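# Getting lint off twill without making it worse

Purple twill is a lint magnet. I've cleaned more of it than I care to admit, mostly small pouches and cuffs from a Dukura pattern that calls for "a rich, forgiving shade." The shade forgives nothing.

Start in decent light, on a pale surface, and smooth the cloth with your palm. Leave the roller in the drawer for now.
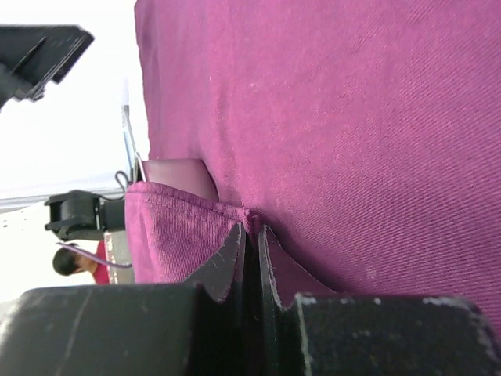 Twill has a grain, and your eye gets lost in it fast. Pick one edge and work across in lanes, tilting the cloth so the ribs catch the light. You're after things like the tiny white speck on this magenta piece, or the short pale fiber to its left, sitting up on the ridge. Check along the stitching too, where the seam puckers.

1. Lift single specks with tweezers. Grip the lint, miss the weave.
2. Pull along the ribs — never across them.
3. Open any flap or pocket and look inside. You won't enjoy it.
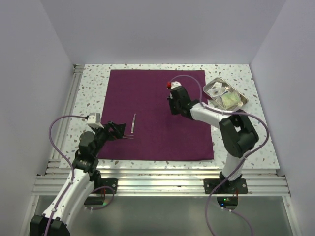

Once the strays are gone, you may use the roller. Two passes, fresh sheet each time. I like the Kernis refills, though Achari makes a cheaper one that leaves only slightly more behind than it picks up.

Pale smudges are a separate job. Dab with a barely damp cloth, let it dry, then look again Wednesday when you're less angry.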